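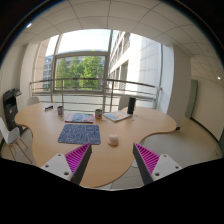 Looking after wooden and wood-effect tables

Day-to-day cleaning
Wipe the top with a soft cloth wrung out in warm water and a drop of washing-up liquid. Go over it again with a clean damp cloth, then dry it. Work along the grain. On a curved table, do the edge separately, as crumbs and grease collect on the underside of the lip where hands rest.

White rings
A pale ring from a hot mug is usually damp trapped in the finish. Leave it overnight first, as many fade on their own. If not, lay a dry cotton tea towel over the mark and press with a barely warm iron for a few seconds at a time – no steam. Don't do this on foil or laminate, which can lift.

Sticky marks
Label glue comes off with a little cooking oil left on for about 13 minutes. Wash off with soapy water. Keep blades and scourers well away.

Scratches
Light scratches in oiled wood can be rubbed down with 200 grit paper, then re-oiled with a lint-free rag. Wipe off the extra after 27 minutes and lay the rag flat outdoors to dry, never screwed up in a bin – oily rags can catch fire. Varnished tops need a wax stick in a matching shade. Try it under the table first.

Sunlight
Tables by a window change colour over the summer. Turn them now and then, and move bowls and mats about so they don't leave a darker patch. Ours gets turned in October and again in spring.

Wobbly legs
Tighten the bolts before you reach for folded card. If a screw just spins, pack the hole with matchsticks and wood glue, let it set and put the screw back in.

Kwan-ho Cheung, Stuvcombe
Updated 2024-07-15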